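Notebook, cell 3, Civosdale bench
December 2, 2023 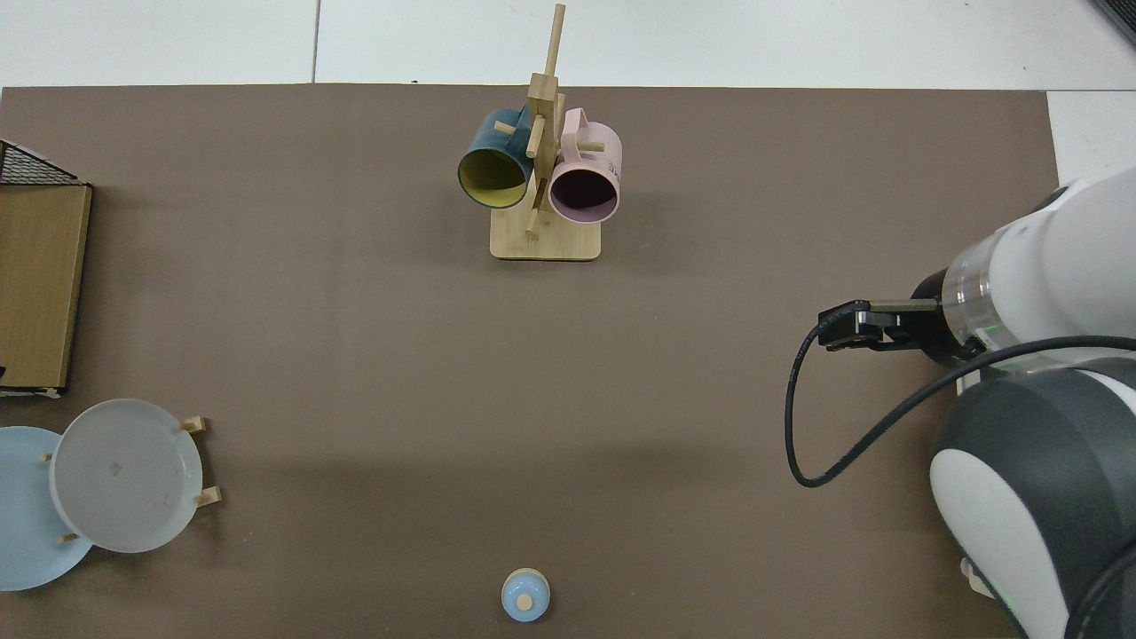

Cell 3 with both mugs on the tree, gripper closed over the mat, cable in its new loop.

Cable first. The arm threw a gripper comms fault 18 times this week, always with the wrist wound well round, and always while I was at lunch. Babita Chaturvedi blamed the connector, I blamed the firmware. We were both wrong. The old tie sat too close to the flange and the cable had been chewing itself quietly since May. Cut the tie, rerouted with a wide loop out to the left and back over the arm. It looks like a garden hose. It has not faulted yet.

Wiggle test, all with the fingers closed: full wrist turn both ways, 57 cycles, slow then normal speed. No dropouts. Log is in run 2387 on the Plener machine, under "cable again."

If the loop starts catching on the top of the mug tree, shorten it at the arm end. Leave the wrist end alone. I mean this.

Finger alignment: left finger was a hair proud at the tips. Loosened both, squared against the steel block, tightened, checked, found I had made it worse, did it again. Fine now. The proper hex key lives in the Ceteck drawer and should go on living there.

Mat: smoothed it out as far as it will go. There are still faint creases across the middle and I have stopped taking them personally. Table height reads almost the same as before, so I kept the old value in the config.

Mug tree base goes square to the mat before each run, please. It creeps.

Still to do:
Reteach the pink mug approach. The old one was taught with the old cable.
Order spare ties, the soft kind.
Ask Saludo whether the replacement cable has shipped or is merely "in process" as it was last time.
Run the dish rack sequence end to end. Babita has first go, I have the e-stop.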